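Free Tax Filing Help: Spring Progress Report to the Cerarico Fund

What a season! Our Wusalard site helped 125 households file their federal and state returns by the end of April, and the Morsy site, in its first year, was booked solid for the last 2 weeks before the deadline.

Amended returns were the big surprise. Many people came in with a letter about a missing 1099, and we now keep one evening table just for those — it fills up fast.
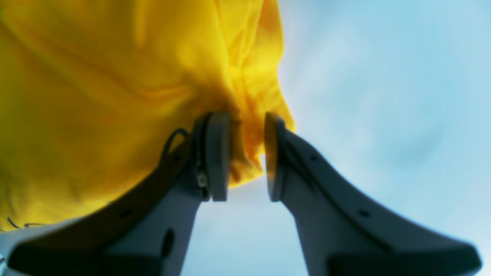

Yellow fabric against a pale blue sky.

We also mailed 1,000 copies of the Prirkix record-keeping guide, which explains which receipts to keep and for how long. Callers keep asking for it in Spanish, and a draft is in review.

Still open: nine returns are waiting on corrected W-2s from employers. We plan to finish those in May and then start on extension filers. Scanner repairs ran over budget, and we covered the difference from the supplies line.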